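Friday, July 3, 2020
Bench notes, counter cell, C. Tanner

Comparing the Kevier two-finger gripper against the old Rasier on soft items. Same arm, same counter by the sink, plush and plastic fruit in the checkered basket. Controller is the Hubmann with stock gains. Wrist camera and fixed cameras both logging.

Wrist camera, banana in the fingers:

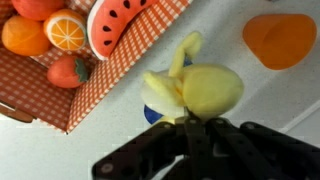

Wrist camera, over the basket:
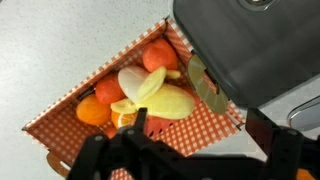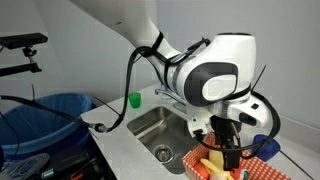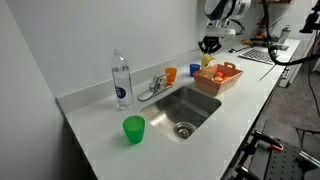 Kevier, 16 picks

Closing speed stepped down after the first 8. Force limit left alone. Plush compresses a lot before the current rises, so the grasp flag comes late and the arm sits waiting on it. Set the timeout to 700 ms. Still long.

Fingers and linkage take up the bottom of the wrist view. Anything low in the basket is hard to segment once the arm is in close. Detector confuses the tomato and the orange under the current exposure. Try locking white balance before blaming the model.

Round items want a wider pre-open than the banana. Using one value for everything costs time on the long pieces. Split it per class in the config.

Rasier numbers are from April, opening 58 mm, different finger pads. Not a fair comparison until the pads match. Cernero has a spare set, ask for them.

Cable at the wrist: check slack at full rotation before raising joint speed. Zip ties to be redone on the upper link.

To do
- rerun Rasier with matching pads
- log motor current at the full rate
- redo hand-eye calibration, last one predates the gripper swap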